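Modside away, and a long drive home

I have followed Jernorham for long enough to know what a Tuesday night at Modside usually brings, so I left work at four and kept my hopes low. 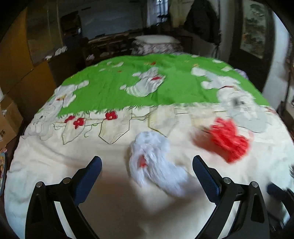
The drive is 80 miles and the last stretch is all single carriageway behind lorries. I parked by the cricket ground, paid my entry and got a cup of tea. The crowd was given as 300, which looked right to me, and most of them were stood under the one bit of roof.

Ellis started up front again with Unnithan just behind him. I wasn't keen on that when they tried it in January, because Ellis kept coming short for the ball and there was never anyone in the box. It worked better this time. Unnithan made the runs in behind and Ellis held it up, and we had the better of the first half without scoring. Their keeper made one very good save low to his left.

Modside scored just after the break from a corner. We have let in too many from corners this season and I don't know why we still leave the back post free. Ruwan Mondal, who I travel with when our shifts match up, had said at half time that it would be a corner that did for us. He didn't look pleased to be right.

After that it was mostly us. The full backs pushed up and their midfield got tired — they had played on Saturday as well, on a heavy pitch. Ellis headed over from six yards when he should have scored. Then in the 80th minute Unnithan got one back, a tap-in after the keeper dropped a cross, and in the 90th he hit the bar from a free kick. It finished 1-1.

A point is fair, I think. We would have taken it before kick-off, though on the second half alone it should have been three. The left side still worries me and I'd like to see a proper winger there for the home game.

I got in just before midnight. The return fixture is the last one before the break and I've already swapped my shift for it.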